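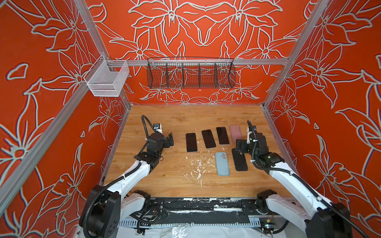 Two robot arms over a wooden tabletop, with flowered wallpaper on the walls behind them.

The Long Road to a Short Abstract

By Nandini Nair

In June I received an email from a colleague at the Dursun Institute, where I work two days a week with master's students. She had forwarded a call for papers with only one line of her own: "Your group should try this." The call was for the Clurkell Meeting, a regional conference on research networks and shared computing. The deadline was in 26 days.

I printed the call and put it on the wall of our office. By the afternoon somebody had underlined the word "travel" with a green pen.

Many people think that the difficult part of a conference is the talk. For my students it is the abstract. They have data and diagrams, and they can speak for an hour at lunch about why the link between two campuses becomes slow every Thursday. Then I ask them to write it in 300 words, and the room becomes quiet.

Our group has a project called Fivar. It is a tool which moves large files between university libraries during the night, when the lines are less busy. It was started by a student who has already graduated, and it has been repaired by other students so many times that the original code is hard to find. We wanted to present the results from three libraries which had used it for one full year.

The first draft began with the history of the internet in our region. It was a good history. It took up half of the space. The second draft began with the words "In today's connected world," and I asked the authors to tell me which world they had compared it with. They laughed, but they removed it. The third draft finally began with the problem: the smallest of the libraries needed up to 100 minutes to send one evening's scans, and the staff did not want to wait in the building.

I should say that I am not a neutral teacher in this matter. My own first abstract was rejected by two conferences in the same month. One reviewer wrote that he could not find the verb. I was angry for a week, and after that I looked for the verb, and he was right. I still keep the page in my desk.

What reviewers want is simpler than students believe. I have reviewed for Clurkell in earlier years, and on a normal evening I would read a pile of abstracts after dinner. I looked for a question and for a sign that the work was already done or almost done. The words "will be discussed" always made me worried. If the authors had a number, I wanted to see it on the first page and not to be promised it in the full paper.

There is also the matter of money, which the call mentioned only near the bottom. Clurkell offers a small support for student authors, but the student must pay the bus and the hotel first and ask for the money afterward. For a student who rents a room and sends part of the stipend home, this is a large request. Our department agreed to pay in advance for one person. The students had to choose the person themselves, and this took longer than the third draft.

We submitted through a system named Ikton, which closed the session every time we stopped to think. The abstract was pasted four times. At one moment the title disappeared and the form accepted it without a title, so we had to write to the organizers, who answered politely within the hour.

The decision came on 19 August 2023, a Saturday, when I was at the market. It was accepted as a poster, with a request to explain how we had measured the transfer times. Two of the students were disappointed that it was not a talk. I told them that at a poster people can ask you a question and then stay for the answer.

They are now arguing about the size of the letters.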